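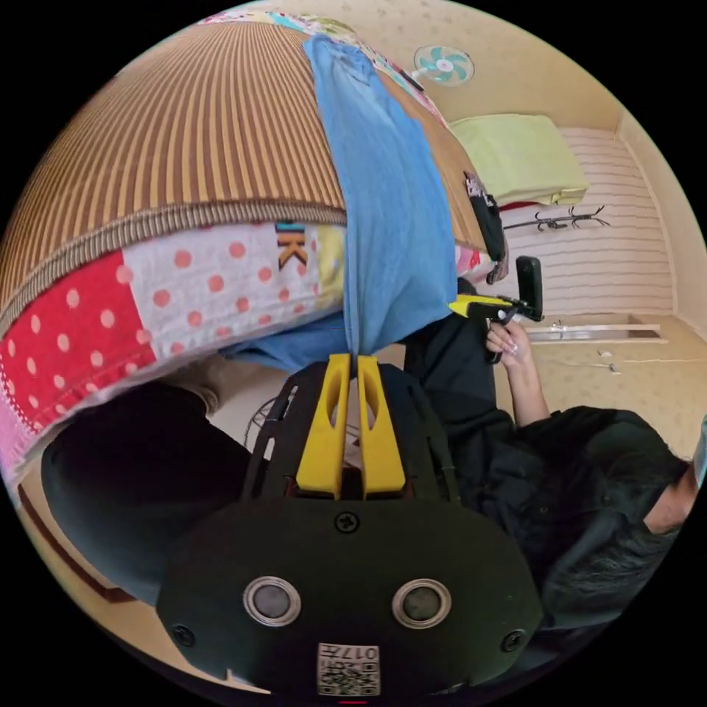
Yellow fingers closed on a piece of fabric.

The last bus out of Dorncombe used to leave at twenty past six, and if you missed it you were walking, or you were ringing my dad. I've been thinking about that bus a lot lately (it was a horrible little thing, the heater only ever worked on the driver's side) because in May they took it off altogether, and I've found that I mind far more than I expected to.

I should say I wasn't even a regular. I went into Kilar on it perhaps twice a month, for the library and the decent bakery, and I drove the rest of the time like everyone else. That's the bit I feel guilty about! We all signed the petition, 996 of us, which is a lot of names for a place our size, and I bet half of us drove to the shop to sign it.

The woman who ran the petition is Elif Naz Gökçe, and if you've ever bought stamps or a birthday card in the village you'll know her. She moved here from Marar when her girls were small and has never learned to drive, so the 20 was how she got everywhere: dentist, parents' evenings, the lot. I went round to see her last week and she had the whole campaign in a bread crock in the kitchen. Letters, timetables going back years, a rather rude postcard from someone in Clastetti who thinks rural buses are a waste of money.

"I knew every driver," she told me. "One of them used to wait at the bottom of the lane if he couldn't see me. Two minutes, three minutes. Then he'd sound the horn and the whole bus would be looking out for me."

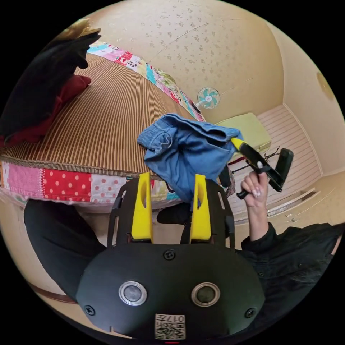 She poured me another tea at that point and we got on to the numbers, which she has by heart. The council's survey counted 3474 journeys on the route in its last full year. Elif kept her own tally, with help from two of the drivers, and got rather more than that, but the survey figure is the one that went into the report, and the report is what did for us. The operator said it couldn't carry on without a bigger subsidy, the council said there wasn't one, and that was the end of it. The notice went up in the shelter on a piece of paper so small that I walked past it for days.

There was a bit of a do for the last run. Somebody tied ribbons to the wing mirrors and the infants had painted a banner, and it was the fullest I'd ever seen that bus. I stood all the way to Kilar with my face in a stranger's rucksack. The driver took it slowly over the bridge so people could wave, then we all realised we'd need lifts home, and there was a lot of sheepish phoning from the market square.

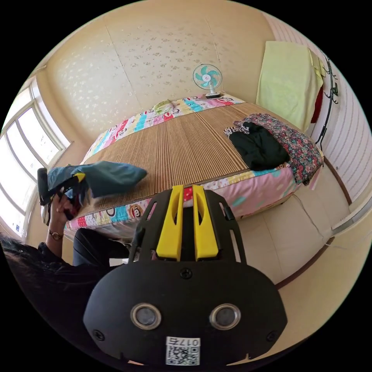
Page 20

Since then it's been lifts, mostly, and a great deal of organising. My neighbour goes in for her eyes every few weeks and has a rota on the fridge of who can take her. The sixth formers share a taxi, which costs their parents a small fortune. Elif gets a ride with the bread van on its way back, sitting up front with the order book on her knee, and says the conversation's better but she misses the window seat.

What she wants now is a community minibus, one we'd run ourselves, with a proper timetable and a stop at the surgery. There's a second-hand one for sale over in Clastetti (I do hope it isn't the postcard man's) and the fund stood at £3003 when I last looked at the thermometer outside the shop. They need a good deal more, plus people willing to do the driver training. I've put my name down. My dad laughed for a very long time when I told him, then asked whether they'd want someone for the evening run.

There's a meeting in the hall on September 20, 2020, chairs well spread out, and Elif would like you to bring your own mug. If you can't get there, give her a ring at the shop and someone will come and fetch you.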